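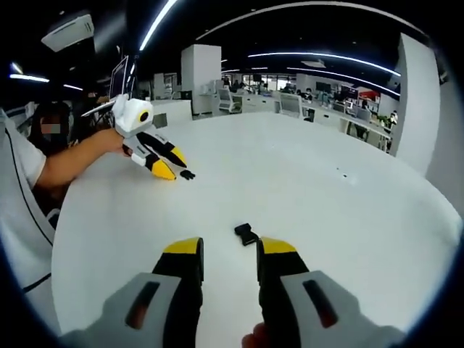
How to Teach a Gripper Your Job Without Losing Your Mind or Your Lunch Break

Posted 2019-10-10 by Lungile Moodley, Merkotari bench team

When the company decided that small-parts handling should be automated, I pictured a truck backing up to the door and a large machine rolling out to replace me. What came was a handheld gripper with two fingers and a trigger, and a request that I please pick up clips with it until further notice. I have now been doing this long enough to be considered an expert, so I have been asked to write it down for the people joining in December.

You will need a table, a bag of black clips, one gripper per person, and a tolerance for doing something badly that your own hand has done well since you were two.

Step 1: Clear the table

Take everything off it. Mugs, phones, badges, the packing list you swear you are still using. The model that learns from our recordings can't tell the difference between a clip and a pen cap any better than my uncle can, and it will happily learn to pick up either one. Wipe the surface while you're there.

Step 2: Sit down properly

Chair in, feet flat, forearm resting on the table. The gripper isn't heavy when you pick it up. It becomes heavy at the point in the morning when you have done 40 pickups and have 146 to go. People who hold it out in front of them like a fishing rod end up at the physio.

If two of you are sharing a table, sit far enough apart that you aren't reaching over each other. Agree out loud which clip belongs to whom. Skidance, our task tracker, has no category for two adults going after the same buckle.

Step 3: Start the recording

Open the task in Skidance, read the task number aloud to your partner, and press record. Hold still for a breath before you move. If you forget, the first second is all swing and the reviewer throws it out, and you get a polite message with your name in it.

Step 4: Approach the clip

Come in from above with the fingers open. Look at the tips and ignore the rest of the tool. They're yellow, so you have no excuse. Line them up on either side of the clip's body and leave the flat tongue alone, as it slides out of the grip every time and then you have to chase it.

Go at the speed you'd use to take a hot dish from someone you like. Too fast and you shove the clip across the table. Too slow and the robot learns to dither, and we already have a purchasing department.

Step 5: Squeeze, lift, place

Squeeze until the clip stops shifting, then lift straight up. Move it to where the task says and open the fingers all the way before backing off. Half-open fingers drag the clip along with them.

If you drop it, don't grab it with your free hand. Everybody does this on day one. Pick it up again with the gripper and carry on. The Åberg people who set up our training say recoveries are worth keeping, and I must say it's the first time an employer has put my mistakes to use on purpose.

Step 6: Stop, label, reset

Stop the recording. Mark it good, recovered, or bad. Be fair about it. Then turn the clip to a new angle before the next one — if it always points the same way, you're teaching a robot that can do exactly one thing, and the Priler machine on the packing line already has that position filled.

Breaks

Forty-two minutes on, then stop. That number came out of a long meeting and I would not reopen it. Shake out your hand, walk to the windows, look at something that isn't a clip.

What happens to my job?

You'll be thinking it, so you may as well ask. The plan as it was told to us: the arm takes the sorting and we take setup, checking, and whatever the arm can't manage. For now that last list is long. Sorting pays the same as recording, and the recording hours count toward the technician grade. I asked for that in writing, and you should ask for your copy too.

My own feelings depend on the day. I don't miss sorting 2412 clips by hand before a shipment. I do notice that I used to be quick at something and now I'm paid to be slow at it, carefully, so that something else can be quick later.

Spare trigger springs are in the gray drawer. Put the empty bag back so we know to order more.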